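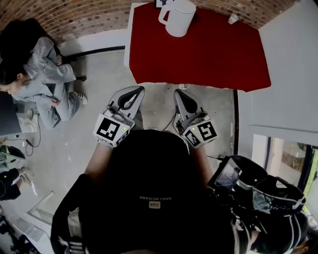

How often should I descale an electric kettle if my water is hard?
Every four to six weeks with daily use, or sooner if you see flakes in the cup. In between, empty it at night and leave the lid open.

Posted by gwuyts in Kitchen and Small Appliances
I'm asking for more detail because the pinned answer doesn't match what I get. We moved in May and the water here is much harder than at our old place. My kettle gets a white crust on the bottom in 12 days. I've been using plain white vinegar, half and half with water, boiled once and left to sit. It works but the smell stays for 2 or 3 boils and my wife can taste it in her tea. Is citric acid any better?
Gijs

tassanee_w replied
Citric acid, yes. One heaping tablespoon in a full kettle, bring to a boil, switch off, wait 20 minutes, pour out, rinse twice. No smell. I buy it in the canning aisle.

Andor Farkas replied
I disagree that you need to boil it. Hot tap water and citric acid overnight does the same job. I've seen people boil a strong mix and have it foam over the top onto the counter.

tassanee_w replied
It foams if you overfill. Stay under the max line.

Andor Farkas replied
You wrote "full kettle."

tassanee_w replied
Fine – full to the line, then. Less if the crust is thick.

wardvanhove replied
I paid for the Telleo tablets for a year before I read the box. The main ingredient is citric acid. Bag of powder from now on.

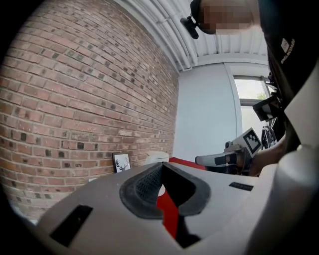 I also stopped using the pitcher filter just for the kettle. It slowed the scale down but didn't stop it, and I was changing cartridges more often than I was cleaning. If you drink the water cold and like it filtered, that's a different matter.

Yaowalak B. replied
I'd keep the filter. Mine goes three months between cleanings with it and three weeks without. Our city report puts hardness in the very hard range, so your results may depend on what's in your water.

wardvanhove replied
Could be. Mine is only moderately hard.

gwuyts replied
Tried the citric acid at 9 p.m. with Andor's overnight method. The bottom was clean by morning except for a ring around the spout filter. Does that part come out?

Andor Farkas replied
On most of them it does. Pinch the tab and pull up. Soak it in a mug of the same mix. Don't scrub the mesh with anything stiff.

tassanee_w replied
An old toothbrush is OK on the mesh. I've done it for years.

gwuyts replied
Got it out. Soaking now.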